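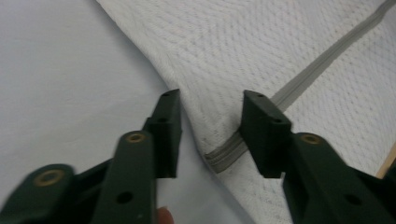 What was the Clokside open day?
The Clokside open day was a public visit to a robotics workshop, held on 8 July 2018, at which guests could see how robots are taught to handle cloth.

The event was organised by Billovgate, a small company which rents the ground floor of the Clokside building. Preparation started in March, when Reiko Honda proposed that the company should open its doors to local residents and students. Admission was free, and 1,563 people signed the visitor book. The organisers had printed 2,000 leaflets.

The programme consisted of a talk and a demonstration. The talk was given by Toshio Higuchi, who explained why soft materials are difficult for machines. A metal part keeps its form when it is lifted, but a cloth takes a new form each time, and the robot must find the edge again. Visitors then moved in groups to the demonstration area.

In the demonstration, an operator works with a gripper in each hand and folds a cloth on a table. The movements are recorded and used later as teaching material for the robot.

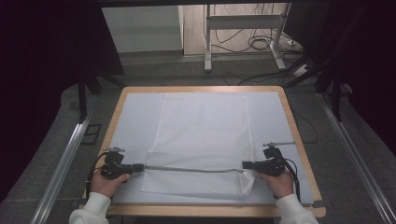 Hiyori Takagi and Junpei Nakajima took turns as operators during the day. Both had practised the same fold for over 2 weeks – slow movements were preferred, as fast ones gave poor recordings. Visitors were allowed to try the grippers themselves in the afternoon session.

The recording software, named Grukix, was presented by Comfort Bonsu in a separate room. She answered questions on storage and on the privacy of the operators.

Reception of the event was mostly good. Some visitors wrote that the talk was too long for children, and that the second room was hard to find. The leaflet gave the wrong floor for it.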